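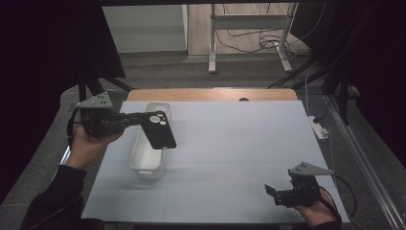
Attachment 1: phone case held over the white bin.

Ticket 2039
Tamholm Ice Arena, ticketing support
Status: Resolved
Raised by: Callum Yule, Crichton Ladies Ice Hockey
Handled by: Nesma El Ouafi

Monday, 09:40. The club reports that season ticket holders in Block 2 cannot open their passes for the home game against Drurier. The page shows "Event not found". Some 200 supporters are affected.

10:15. Fault reproduced on a test account. Passes bought at the box office open correctly. The fault is limited to passes renewed online.

11:05. Referred to Movard, the ticketing supplier. Face-off was moved to an earlier time last week and the fixture was issued again under a new event number. Renewed passes still carry the old number.

13:30. Movard has linked the renewed passes to the new fixture. Holders must sign out and sign in again before the pass will appear.

14:10. Mr Yule confirms that three members have opened their passes. Door staff have been sent the printed list for Block 2. Ticket closed.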